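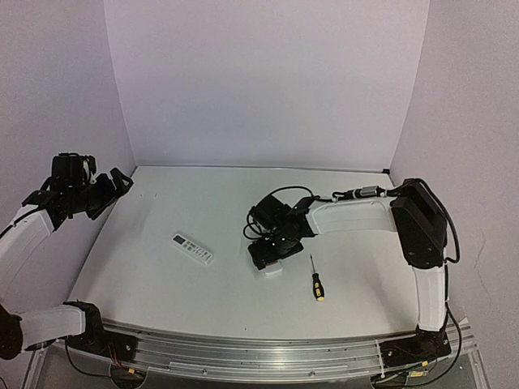
Prollow 2 is out, and you can have it today

TRERNARHAM, October — I'm Augustina Asamoah, I run the software side at Orakzai, and I've been told a press release should be written in the third person by somebody calm. Well, I've spent most of a year on this one, so you get me!

Today we're releasing Prollow 2, our planning and control software for two-arm tabletop workstations. If you have a pair of small arms sharing one table and you're tired of writing your own code to keep them from bumping elbows, I'd love for you to try it.

The big change is the shared planner. In the first version each arm planned its own path and then a second program checked the two paths against each other. If they crossed, one arm stopped and waited. It was safe, and it was slow, and anyone who used it will remember the waiting (I certainly do). Prollow 2 plans for both arms together, so while one is reaching down to the middle of the table the other can stay up and back near its wall, already on its way to wherever it needs to be next. We ran the same set of 78 mixed pickup tasks on both versions at our Dokberg workshop, and the new one finished the set 22 minutes sooner.

Perception got a lot of love too. The tabletop in our booth is white and a little glossy, and the old version had a terrible time with pale things on it. A white block or a white remote control would fade right into the surface. Now the software works out where the table is first and then looks for anything that rises off it, so color matters much less. Long thin items were the other headache. A screwdriver has a skinny metal shaft at one end and a fat handle at the other, and Prollow used to aim for the midpoint no matter what. The new grasp picker looks at the whole outline and offers a few choices, ranked, and you can drag them into a different order if you disagree with it. I disagree with it sometimes. It takes that well.

Then there's the cable setting, which I fought for. Arms like ours have cables looping over the wrist and running back along the links, and a planner that only knows about the hard parts will happily twist a wrist one turn too many. You can now give each cable a slack value, and the planner treats it as a limit just like a joint limit. Setup takes a bit of fiddling the first time, so please read the page on it before you start.

Comfort Amoah, who leads our testing, had this to say: "I used to keep one hand near the stop button for the whole run. I still do, but now I get bored doing it."

Prollow 2 comes with 17 ready-made task templates, a replay viewer that lets you step backward through a run, and an importer for projects made in the first version. The importer doesn't bring over custom gripper files yet — we're working on it, and for now you'll have to enter those again by hand. Sorry about that one.

Existing customers can download the update from their account page at no charge. Schools and small labs can ask us for a free license, and we'll be showing the whole thing at our Dokberg workshop through the end of the month, with doors open at 10 a.m. Come and bring something awkward for the arms to pick up.

Press contact: Augustina Asamoah, Orakzai, Trernarham

Comments

benchtop_lou
Does the slack value work per arm or per cable? We have two cables on one wrist and they behave very differently.

Augustina Asamoah
Per cable! Add a second entry under the same wrist and it will use whichever limit it hits first.

M. Tarrow
Gripper files not importing is a pain for us, we have a lot of them. Will wait for the next update.

kestrel9
Tried the replay viewer this morning. Stepping backward is great, but I couldn't find a way to slow it down. Is there a key for that?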